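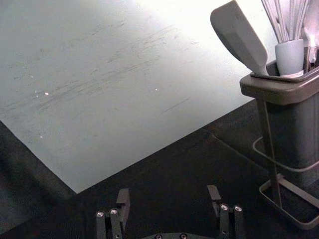 ## 4. Preparar la encimera y enseñar la primera tarea

Antes de encender el kit Plornex hay que decidir la zona de trabajo. Media hora de prisa aquí se paga luego en recalibraciones. Las superficies claras muy iluminadas dan guerra a la cámara de muñeca: si la zona clara sale casi blanca por un lado y más gris por el otro, como detrás del portautensilios gris, bajar la luz lateral o girar la base. Rayas y marcas de uso en la superficie no molestan, el filtro las ignora. Brillos sí molestan.

Versión del manual: revisión del 7 de marzo. Si el firmware es anterior a julio, actualizar primero (ver 2.3).

### 4.1 Qué hace falta

- Base Plornex montada y atornillada (cap. 3)
- Pinza paralela con las almohadillas puestas
- Controlador Vanags, con su cable corto. El largo NO, mete ruido
- Un portautensilios con las bocas arriba
- Utensilios rígidos. Nada de silicona blanda para empezar

### 4.2 Colocación

1. Portautensilios contra la pared, con el lado largo paralelo a ella. Si tiene soporte de alambre, comprobar que no baila. Si baila, cinta de doble cara debajo.
2. Dejar una boca vacía. Es la de destino en la tarea de ejemplo.
3. Acercar el brazo en modo manual, velocidad 8. No más.
4. Parar con la pinza abierta, a un lado del portautensilios, sin tocar el borde.
5. Pulsar `ORIGEN` en el controlador. Luz verde fija = guardado. Si parpadea, repetir desde el paso 3.

> **Nota.** Los utensilios grises sobre portautensilios gris son el caso difícil. El reconocedor separa bien por forma pero tarda mas. Subir el tiempo de espera a 2000 ms en `Ajustes > Visión > Espera`. Con utensilios de color se puede dejar el valor de fábrica.

> **PRECAUCIÓN.** Botellas y líquidos, fuera del recorrido del brazo. El software no los esquiva si no están registrados como obstáculo (4.5). La garantía no cubre derrames en la electrónica.

### 4.3 Segundo brazo

Solo para quien tenga el módulo Tallon. Si no, saltar a 4.4.

Con dos brazos, cada uno lleva su propia zona. Las zonas se pueden solapar pero poco, y el solape tiene que caer encima del portautensilios.

1. Menú `Brazos > Zonas`. Elegir brazo A.
2. Llevarlo a mano hasta la bandeja superior, por encima de la boca libre. Guardar punto.
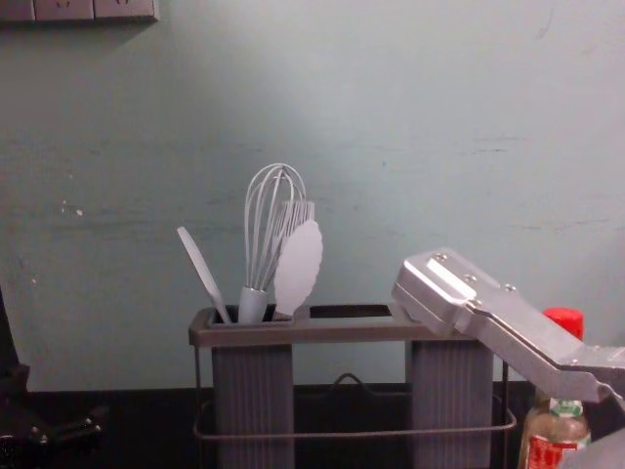

3. Elegir brazo B. Aparcarlo en el lado contrario, bajo, fuera de la bandeja. Guardar punto.
4. Probar `Simular cruce`. Si avisa de choque, separar las bases y repetir todo desde el 1. Sí, todo. No guarda zonas parciales.

**OJO:** no guardar el punto del brazo A con la pinza apoyada en la bandeja. Parece cómodo, pero el sensor de fuerza toma ese peso como cero y después aprieta de más.

### 4.4 Enseñar el agarre

Una demostración por utensilio no basta. Recomendamos 16 por cada uno, variando un poco el ángulo.

1. `Nueva tarea > Mover entre bocas`.
2. Guiar la pinza hasta el mango. Mango, no cabeza. Con el batidor es importante: los alambres ceden y el agarre sale como fallido.
3. Cerrar despacio. Fuerza inicial 37, luego ajustar.
4. Subir en vertical hasta librar el borde. Nada de sacar en diagonal, engancha con los vecinos.
5. Soltar en la boca libre, abrir y retirar hacia arriba.
6. Pulsar `FIN`. Si se olvida, la grabación sigue y hay que recortarla en el editor Brorudow (cap. 7).

Orden que mejor resultado da: primero el batidor, por el mango grueso. Despues las espátulas planas. Las ranuradas al final, sobre todo si quedan medio tapadas por otra.

### 4.5 Si algo falla

| Aviso | Causa habitual | Qué hacer |
|---|---|---|
| E-04 | Reflejo en superficie clara | Bajar luz, repetir origen |
| E-11 | Dos utensilios tomados por uno | Separarlos, repetir |
| E-12 | Obstáculo sin registrar | `Obstáculos > Añadir` o quitarlo |
| E-20 | Pinza sin cero | Abrir en el aire y poner a cero |

El E-11 sale mucho con cabezas solapadas. Girar una un cuarto de vuelta suele arreglarlo.

Si el aviso persiste tras dos reinicios, exportar el registro y adjuntarlo al formulario de soporte. Sin registro no se abre incidencia.

Siguiente: cap. 5, tareas encadenadas.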